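Small Parts, Shared Table: Sorting and Storing Bench Supplies in the Simlow Room

Project report, second-year Design and Workshop Practice
Author: Cengiz Kılıçarslan

1. Background

The Simlow room is the smaller of the two workrooms on the ground floor at Sakville. It is used by second-year students during the week and is open on Sunday afternoons for anyone finishing coursework. Most of the work done there is small: gluing, soldering, cutting card, painting samples, putting screws into things and taking them out again.

The complaint I started from was that people lose parts. Screws roll away, washers end up in the wrong drawer, and the person who comes in next has to clear the table before starting. I had done this myself more than once. In July I lost the only spare hinge pin for a box I was making and had to file a new one from a nail.

The aim of the project was to find a simple way of keeping small parts in one place while somebody is working, and to make it easy to put them away afterward. I was allowed to use materials already in the store, plus a small allowance for anything that had to be bought.

2. What I looked at first

Before making anything I spent several sessions watching how the tables were used and writing down what was left on them at the end. I also asked thirteen students to keep a short log for one week. They wrote down each time they had to stop work and look for a part, and where they found it.

The logs were not all filled in with the same care. Two of them only had entries for the first day. Still, the same things came up in most of them:

Parts put down directly on the table got pushed aside by an elbow or a sheet of paper.

Jar lids were used as dishes, then somebody else needed the lid for the jar.

Light-colored parts, mainly nylon washers and white plastic spacers, were hard to see against the tabletops.

The plastic drawers along the wall were considered too far away. People would take a handful from a drawer and then not bother to walk back with what was left over.

The last point changed what I was planning. I had assumed the drawers needed better labels, and I had already drawn a set. The labels would have been nicer to look at, but the logs suggested that the problem was on the table and I left the drawers alone.

3. Requirements

From the logs and from talking to people I wrote this list.

A dish or tray must be low enough to reach into with the side of the hand.

It must have a rim high enough to stop a rolling screw.

It must stay put when knocked lightly.

Light and dark parts should both be visible in it.

It must be possible to pour parts back into a drawer without spilling.

It must be easy to wipe out.

4. Options

I tried five kinds of container over the course of the project.

Saucers from the kitchen. These were free and easy to wipe, but the sides slope so gently that a screw with any speed goes straight over. They also slid.

Cardboard box lids. I cut these down from shoe boxes. They worked well for a few days, then the corners went soft where glue or water had got in. They are fine for one job and I would use them again for sorting dry parts.

Muffin tin. Good for keeping several sizes of screw apart. It is noisy and too big to share the table with a cutting mat. Pouring from one cup without emptying the one beside it is almost impossible.

Magnetic dish, from the Resberg catalog. Very good for steel screws and no use for brass, nylon or wood. It also picked up filings, and these are unpleasant to remove.

Shallow tray with a liner. A square tray with a raised rim and a separate piece lying flat in the bottom. This is the one I kept working with.

5. The tray and liner

The liner does two jobs. A part dropped on a bare hard tray bounces, and a part dropped on a liner mostly stays where it lands. The liner also gives a plain background, so that a white spacer shows up against black.

My first liners were cut to fit exactly. This was a mistake. An exact fit looks neat, but you cannot get a fingernail under it to lift it out, and grit collects underneath. I cut the next ones smaller so that there was a gap at the sides. They shift a little inside the tray in use and I did not find that this mattered. 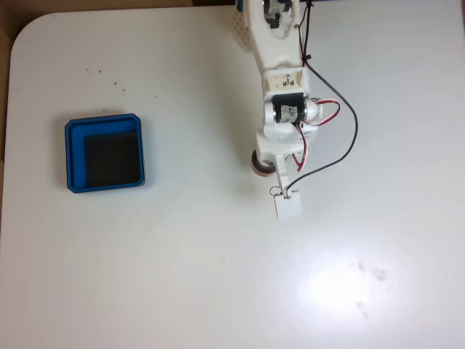 Dark screws were the weak point. Black oxide screws on a black liner are harder to find than they would be on the bare tray. I made a second set of liners in pale gray for this, and people can swap them depending on the job. In practice most people left the black one in. When I asked why, the usual answer was that they could feel the screws even if they could not see them well.

Corners also needed some thought. Parts gather in a corner when the tray is tipped, which helps with pouring, but in a tight square corner a small washer can stand on edge and get stuck. A corner that is cut off slightly lets the washer slide out.

6. Trial

The trial ran for two weeks. In the first week the room was used as normal. In the second week each table had a tray on it at the start of the session, and I asked people to empty it into the drawers before leaving.

I gave out the same log sheet both weeks. Stops to look for a part went down in the second week for nearly everybody who filled in the sheet. Emptying the trays was less successful. On most evenings I found at least one with mixed screws in it, and on Sunday evening I sorted them all myself.

One student used her tray as a place for tea bags. I have left that result out of the table in the appendix.

7. Cleaning

Wiping the table was not part of the original aim, but it came up so often that I added it. Dried spots of glue and stain build up on the pale tops if they are left overnight. Warm water and a cloth will take most of them off on the same day. After that it needs a plastic scraper, held flat, and patience. Metal scrapers leave marks and should not be used.

A tray helps a little with cleaning too. When the parts are in one container it takes a few seconds to lift it off and wipe underneath — before, people wiped around whatever was lying there.

8. What I would change

I would make the trays stackable. They take up a whole shelf when they are put away side by side.

I would also put a small hook or clip on each one for a paper tag, so that a person who has to leave a job half done can write a name on it. At the moment there is no way to tell whether a tray of mixed screws is rubbish or somebody's project.

The spare liners, both colors, are in the top drawer by the door, and the cutting template is taped inside the lid of the card box. The template is marked Kılıçarslan on the back, with the size written in pencil.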